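# Open Day at the Sternlow Workshop: Your Questions

We get a lot of mail before every open day, and a good share of it asks the same things, so we've put our answers on one page. If yours isn't covered, write to us anyway. We like hearing from people, and Valdis Laur, who looks after our visitors, reads every message himself (it may take him a few days).

## Do I need to know anything about robots?

Not a thing. Most of our guests come because they're curious, or because a child in the family is, and the people giving the demonstrations are used to starting from the very beginning. If you do happen to work in the field, say so at the door and we'll try to put you in a group that can go a bit deeper.

## How long does a visit take?

Plan on an afternoon if you can. The guided part has 3 stops and we never like to hurry anybody through, so it tends to run over - especially at the last stop, where the questions start in earnest.

## How big are the groups?

We take 22 people at a time. We tried larger groups in March and the folks at the back couldn't see a thing, and they very kindly told us so.

## Is it all right to bring children?

Please do! Children must stay with an adult and behind the yellow line whenever an arm is switched on. We have step stools for the shorter ones. Strollers are fine everywhere except the upstairs gallery, which has only a narrow staircase.

## What will the robots be doing?

Household chores, for the most part. The Ovidau team works on picking up and sorting everyday things, clothing above all, and the Ciltus team next door works on opening drawers and cupboards. We can't promise a particular task on a particular day, as the teams carry on with whatever they have on the bench that week.

## Why clothing? Isn't that easy?

Easy for you and me! A cup keeps its shape when you lift it, but a piece of fabric folds, slides, bunches up and looks different every time you put it down. Even deciding which end is which can be a puzzle for a machine. The team has logged 1,437 practice runs with socks and still finds plenty to work on.

## Can I see what a demonstration looks like before I come?

Of course. We keep one entry from the visit log on this page.
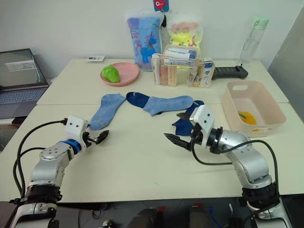 **Tavares, November 20, 2019**

Socks at the Ovidau bench, two arms on the job. The dark navy one lies right under the open fingers of the right-hand gripper, and the light blue one is stretched out on the left. Visitors often ask about the things along the back, like the green fruit on its pink plate and the clear water bottle. They may look like somebody's shopping, but a home is a busy place, and we like a bench to be a little busy too.

## May I take pictures?

Yes, as many as you like, but please leave the flash off near the benches and ask before photographing other guests.

## Can I try one of the arms myself?

Sometimes. When the schedule allows, 4 people from each group get a short turn with a team member beside them. Names are drawn at the start of the tour - if you'd like to be in the draw, tell the front desk when you check in.

## What does it cost, and how do I sign up?

Open days are free. Send us your name, the number of people in your party and anything we should know about getting around the building, and Valdis will write back with a time. If your plans change, do let us know, as there's usually a waiting list.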